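Coffee corner notes, October

The espresso machine is staying on through the winter. Tandlow has put the cup price at 30 cents.

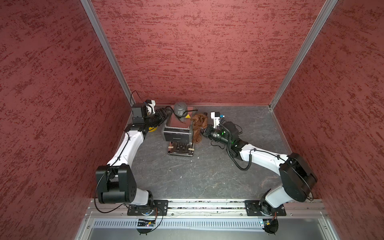
Cleaning goes by cup count, and the last count was 363. Wipe the stainless-steel sides as well as the black front.

Towels now come from Plesamau. Brown hides coffee stains.

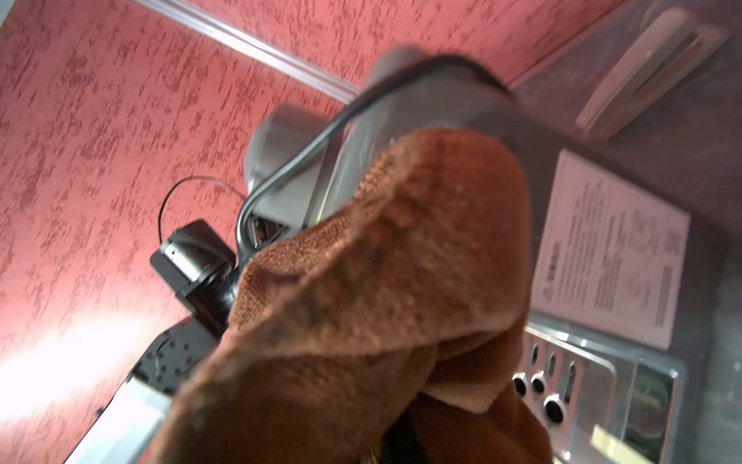 Hajji asked whether the towels can go in with the aprons. They can, without softener.

Crumbs go in the bin.

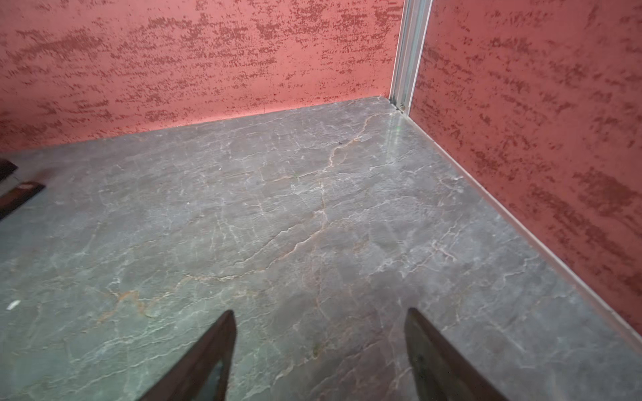
Gray stone with a rust-orange vein, red walls behind

Unplug before wiping the buttons.
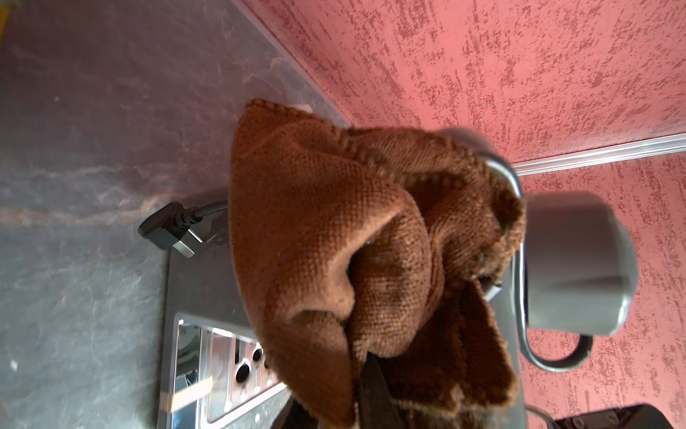 Irham writes that a second towel kept only for the steam wand would help.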